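4.2 Simulated Comparison of Gripper Cameras and Controllers

The second set of trials compared two wrist controllers, the fixed-gain controller supplied with the Kobzar platform and the Trallside adaptive controller, under the same reaching tasks. All trials were run in the Sastovville simulation suite, in a furnished bathroom layout with tiled surfaces. Each controller was tested with the wrist view alone and then with an added body view. Rendered views from one layout are given in Figure 7.

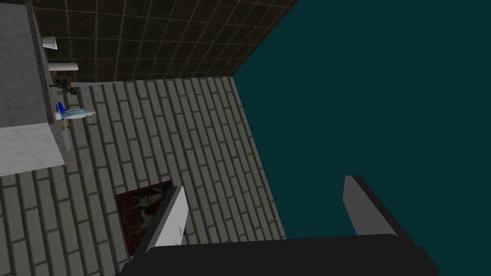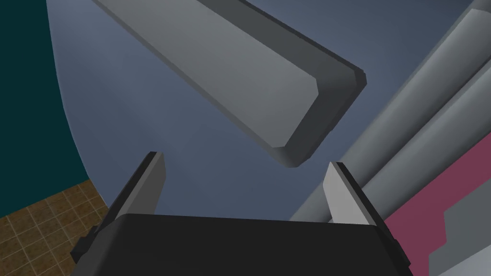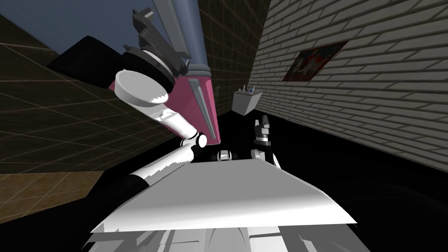 Figure 7. Rendered camera views from the bathroom layout. First: two-finger gripper over the tiled floor, with nothing held. Second: open gripper with a gray block beyond the fingertips. Third: view over the top of the torso, with both arms visible.

Miklós Pálfi objected, on reading a draft of this section, that a comparison of controllers should not be made with two camera arrangements at the same time, and that any gain credited to the Trallside controller might belong to the added view. He asked that the results be separated by view before any claim was made, and that failed reaches be reported along with completed ones.

The analysis was revised accordingly. A total of 3535 reaches were logged. Of these, 590 were excluded before scoring because the arm started outside its permitted joint range. The remaining reaches were grouped by controller and by view, and the two factors were tested separately. A reach was scored as complete when the point midway between the fingertips came within 10 mm of the target and stayed there until the end of the trial.

With the wrist view alone, the two controllers completed similar shares of their reaches, and the difference between them was not significant. When the body view was added, both controllers improved. The adaptive controller improved more, mainly on targets placed close to a wall, where the fixed-gain controller tended to stop short and correct its position several times. Failed reaches under both controllers were most common when the wrist was steeply tilted at the start of the trial.

The objection was therefore upheld in part. The added view accounts for most of the gain first reported, and the controller accounts for a smaller share that appears only when both views are present. Finger width and closing force were held fixed throughout, so these results do not address grasp quality. That question is taken up in Section 4.3 with the Wornoncombe object set.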